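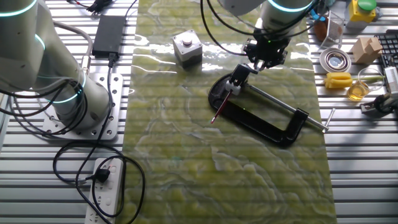

Adhesive Selection for Handmade Wreaths: Project Report

By Thérèse Lemieux
November 18, 2022

1. Purpose

Craft tutorials usually tell the reader to use hot glue on a wreath and leave it there. This project compared three adhesives on a foam wreath form to find out which one holds small ornaments best after storage in an unheated space.

2. Materials

The forms were foam rings bought in one batch. The ornaments were plastic balls of a single size with the metal caps removed. The adhesives were Clarex (hot glue sticks), Probert (a solvent-free craft glue) and Cetholm (a two-part paste). A total of 352 ornaments were attached, divided as evenly as the ring size allowed.

3. Method

Each ornament was pressed in place by hand and held until it stopped sliding. The rings cured flat for two days, then went into an unheated garage for three weeks in October. After that, each ornament was pulled straight out with a hook and a spring scale. The peak reading was written down in grams. Ornaments that fell off before the pull were entered as zero.

4. Results

Cetholm gave the highest single reading, 3058 grams, but the foam tore in that test before the glue let go. Most Clarex readings fell around 900 grams. Clarex joints failed cleanly at the plastic surface, leaving the glue on the foam. Probert readings varied the most, and several ornaments on the underside of the rings had dropped by the time they were tested.

5. Discussion

Foam strength limits the useful range. A paste stronger than the foam adds cost and curing time with little gain. Sanding the contact point might improve the Clarex results, but this was not tested. The hook did not always pull at a right angle, and some low readings may come from that.

6. Recommendation

Use hot glue for wreaths kept indoors. Use the paste only for heavy pieces at the bottom of the ring.

Recent reports
Ribbon Fading Behind Window Glass
Plollari Wire Frames: Bend Test
Salt Dough Ornaments and Humidity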